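Sorting out the spice shelf

25th February

I have been putting off the kitchen cupboard since October. It is the one above the kettle, too deep and too high, and every jar I want is behind the one I don't. Last week I went looking for garlic powder and found two open packets of it, both gone hard, and a bag of icing sugar with a hole in the corner.

So everything came out. I threw away anything with no smell left, which was most of it, and wiped the shelves down with washing-up liquid and a drop of vinegar.

The main change is that the things I use every day no longer live in the cupboard at all. They go on a small black metal shelf, the two-tier sort, which I ordered from Tonow. It was cheaper than the Stosura one and the legs are thinner, so it takes up less of the worktop. Mine came with the screws in a paper bag and no instructions. It went together in 20 minutes, including the time I spent putting the lower panel in upside down.

Verna Park, who lives downstairs and cooks far more than I do, told me to decide where each jar goes before filling any of them. I ignored this and had to empty several out again. She also said to keep the salt on the left if you stir with your right hand. I have no idea if there is anything in that, but I have done it and it feels fine.

A few things I would say to anyone doing the same. Use clear jars. I had some nice blue tins from the market in Brostgate and could never remember what was in them. Screw lids are better than clip ones -- the clips let the damp in, at least in my kitchen.
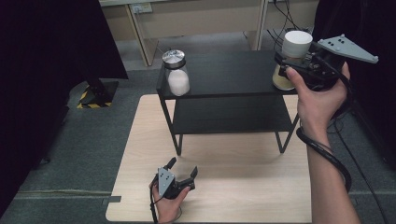

Leave some space on the top as well. I filled mine completely on the first evening and knocked a jar off the back reaching for another. Now only the small jars go up there, and the taller bottles stand on the lower shelf where they can't fall far.

Labels I have not settled. White powders do need them, as salt and sugar look much the same before breakfast. I tried masking tape and it peeled, so I am using a wax pencil on the glass for now.

The cupboard itself is half empty, and the rice and flour have moved in. Next is the drawer with the batteries in it.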